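Drondum Travel Circle
Minutes of the meeting on 23rd December

Present: 12 members. Apologies were received from two. Borghild Sjögren took the chair.

1. The minutes of the previous meeting were read and approved with one correction: the ferry to Skadau leaves from the north pier.

2. Report from the August journey. Borghild told us of her visit to the bird islands at Skadau. She slept at the Wallin guesthouse and walked to the seal beach with a local guide. The landing fee is now 221 per person, and it must be paid before boarding. Members asked if the path is suitable for older walkers. She answered that it is steep in two places – good boots are necessary.
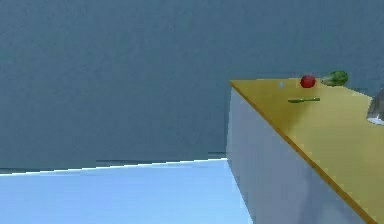
3. Next journey. It was proposed to return to Skadau as a group. Almost 900 is left in the travel fund, so it was agreed to pay the guide from it. The vote was 11 in favour and one against.

4. Talks. The evening about life abroad with a working husband or wife is moved to spring. Members who wish to speak should write to Borghild.

5. Other matters. Two library books about Sumatra are still missing. Please look at home.

The meeting was closed after coffee.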